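# Paper Plane Afternoon at the Mudthorpe Hall

We've wanted to put these up for ages, so thank you for your patience, and thank you especially to everyone who kept asking at the library counter. The paper plane table has been part of our winter program for 14 seasons now, and it still fills me with a quite unreasonable amount of joy. All you need is a flat surface, a bit of coloured paper and a free afternoon, and in June in Mudthorpe we have no shortage of the last one!

The colours this year were light blue and lavender, chosen after a good deal of back and forth (I had my heart set on yellow, but Grara sent the catalogue over with the lavender circled, and I've come around to it). We bought 2,000 sheets for the whole season and I'm told there are still plenty in the cupboard, so please don't be shy about taking a few home to practise.

**At the table.** Lavender for the folding, with the light blue stacked at the back beside a plane already made up, and the red-handled scissors within reach for anyone whose favourite design calls for a snip.

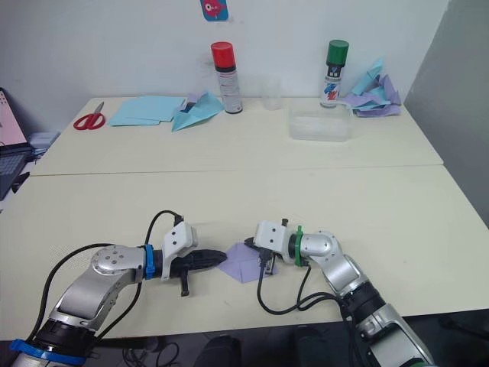
Brynhildur Ragnarsson wrote in to say that she learned the same plane from her grandfather, only with newspaper, and that his always veered left no matter what anyone did to the wings. She wonders whether a lighter paper would have cured it. I've promised to bring some newsprint along on Wednesday so we can find out together.

**The first folds.** A crease down the middle, then the top corners brought in to make the nose. I always tell beginners to take their time with this part, even if the person beside them is already on to wings, as a nose with one flap longer than the other can be opened out and done over, and the paper doesn't mind a bit.
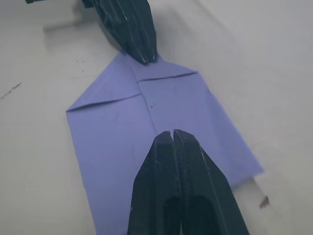
Once the nose is settled you fold the whole thing in half along that middle crease, and then comes the matter of the wings, on which I'm afraid our group is hopelessly divided. The Hollcombe people like them wide and lazy, for floating. I favour a narrow wing and a good firm throw, and my best flight down the hall is still chalked on the storeroom door for anyone who'd like to have a go at it.

**Lavender up front, light blue behind.** I do like the two colours near each other, and I'll admit Grara was right about the catalogue.
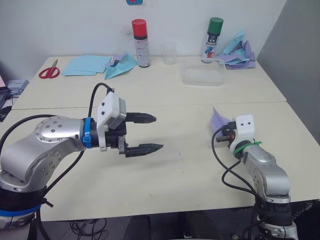 If you'd like to join us, we start at 6 in the evening and there's no need to book. Bring a favourite design if you have one, or an old magazine if you'd sooner fold with that, and park on the Norðdahl side as the front gets busy with netball. I'll have the kettle on.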